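The Return of the Plain Wall

For much of the past decade, the residents of Kescombe painted their front rooms in strong colors. Deep greens and dark blues filled the terraces near the harbor, and the town's paint merchants kept their shelves stocked to match. That taste is now changing. Of the 99 households that answered the Kescombe Housing Trust's decorating survey in May, 33 had repainted at least one room in white, cream or pale gray within the past year.

The Trust, which manages older rental homes in the town, has followed the same course. Its new decorating guide reduces the approved wall colors from a long list to six. All are pale, and all are matte. The guide notes that a matte finish hides small repairs in old plaster better than a gloss, although it marks more easily in hallways and beside light switches.

Pale paint is not simple to choose. A white that looks warm in a south-facing kitchen can turn gray in a north-facing bedroom, and the color of the floor will alter it again. Tenants are advised to paint a large test patch on two walls of the room and to look at it in the morning, at midday and again after dark with the lamps lit. Small printed color cards are of limited use for this purpose.
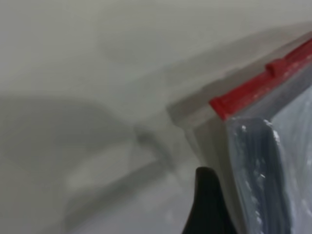
Preparation takes up most of the guide's remaining pages. Old dark paint should be washed, lightly sanded and covered with a suitable primer before any pale coat is applied. Two finishing coats are normal, and a third may be needed over navy or red. Ceilings should be completed first.

The practice in Bravholm, Kescombe's partner town, offers a useful comparison. Landlords there have long repainted in a single shade of off-white between tenancies, and residents add color through curtains, rugs and furniture. The Trust intends to adopt a similar approach in its smaller apartments. Tenants who wish to keep an existing dark room may do so, provided that they tell the housing office before their next inspection.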